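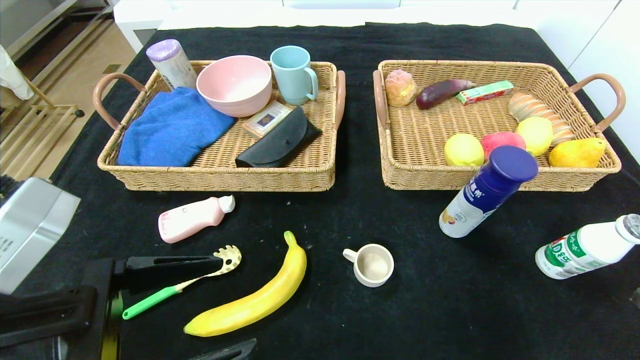
How to get lint off dark cloth (and what to skip)

Posted by Hilkka Turunen, May 14, 2020

Most advice on lint begins with something to buy. I have a drawer full of those things, and I would trade the lot for a damp rubber glove. Before you order another gadget, try what you already own.

What you need

A rubber dish glove
A soft clothes brush
Wide tape
A bowl of water

Step 1. Shake it first

Take the cloth outside and snap it hard by two corners, then turn it and do the other two. People skip this step and go straight to the roller, then complain that the roller fills up. Of course it does. If the cloth is too big to shake alone, hang it over a railing and beat it with your hand.

Step 2. Find out what you have

Lint sits on top of the fabric. Pills are little balls of the cloth's own fiber, still attached, and no amount of tape will move them. Press a strip of tape down and lift it. If the specks come away, carry on. If they stay put, you need a fabric shaver, and you should go easy with it, as it takes off some of the cloth every time.

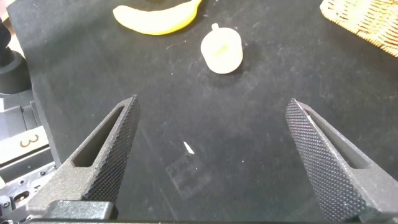 Pale specks of dust and lint on a black mat.

Step 3. Use the glove

Dip the gloved hand in the water and shake off the drips. It should be barely damp. Sweep across the cloth in one direction only, with short strokes, and the lint will gather into a roll at the end of each pass. Pick it off and rinse the glove. Scrubbing back and forth just spreads it around again.

Don't use the glove on velvet, or on anything labeled dry clean only. Use the brush there, following the nap.

Step 4. Wash it with the right company

Turn the cloth inside out if it has an inside, and keep it well away from towels. New towels are the worst offenders I know. Labels that say "low lint" have never meant much in my machine, and I would wash a new towel alone a few times before trusting it with anything black.

As for vinegar in the rinse, I have tried it on and off since October. The cloth smelled of vinegar for a while. I saw no other change.

Step 5. Dry it, but not for long

Clean the dryer filter before you start. Run the cloth on low for 20 minutes and hang it up to finish. Dryer balls did nothing I could see. The Sostix roller is fine for a sleeve before you leave the house, though on a full tablecloth you will use up sheets at a silly rate.

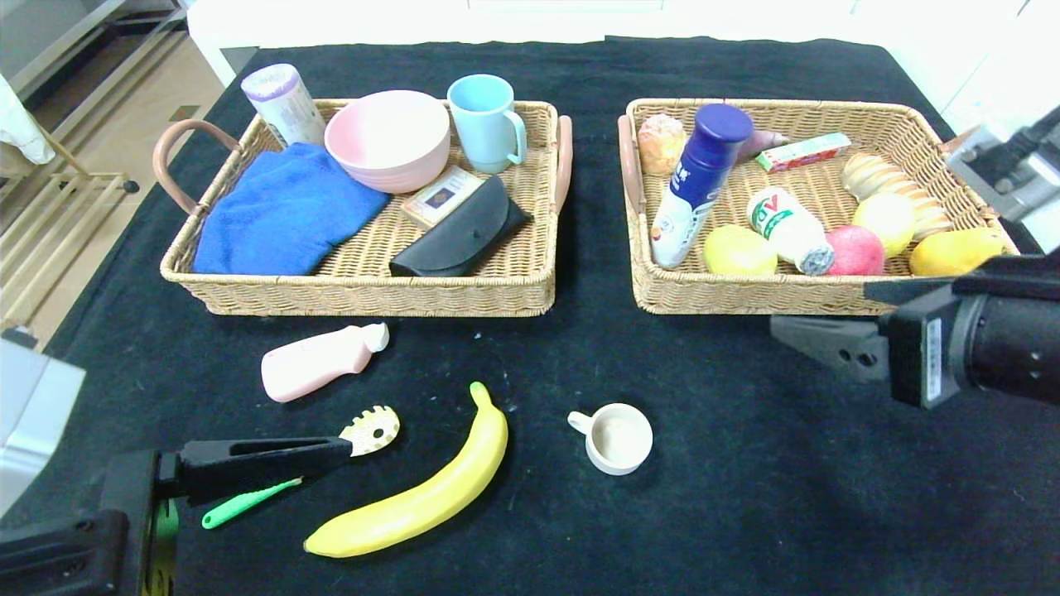
Ming-te Kuo wrote in to say that a window squeegee beats the glove on flat cloth, and that I am too hard on vinegar. I tried the squeegee on a felt table cover and it did work faster in the middle, but it left a line of fluff along the hem that I had to tape off. On the vinegar I haven't changed my mind.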